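Prolto Wage Tracker, 2022 edition

Prolto is a desktop program for anyone who has to keep an eye on pay, prices and what's left over once you put the two together. Payroll offices use it, small unions use it, and we hear from a good many teachers who run it in class (which makes us very happy!).

You load a wage table, pick a price index, and Prolto draws the real wage line for you. Gross, net, mean and median pay all sit on one screen, and you can flip between monthly and yearly change with a single key. Series with gaps are fine. The program leaves the gap showing and carries on from the next good month.

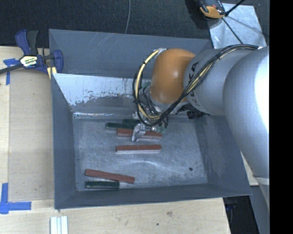
The new edition reads Metik files directly, so there's no more saving everything as text first. It also comes with 110 ready-made chart layouts, up from 90, and the one we love most is the bonus split, which pulls regular pay apart from one-time payments. If your December figures always shoot up, try that one first!

Country packs now number 39. Each has public holidays, pay periods and the usual base years built in. The Marchand add-on for part-time hours still works, but you'll need version 2 or later.

What you get
Prolto for one computer
All country packs
Printed quick guide
Updates through next April

Works with: Windows and Mac
File types: CSV, XLSX, Metik
Sold by: Zisow
Page updated: 3/29/22

Already own the older edition? Your saved charts open as they are, colors and notes included. Install the new one right next to it and move over whenever you like.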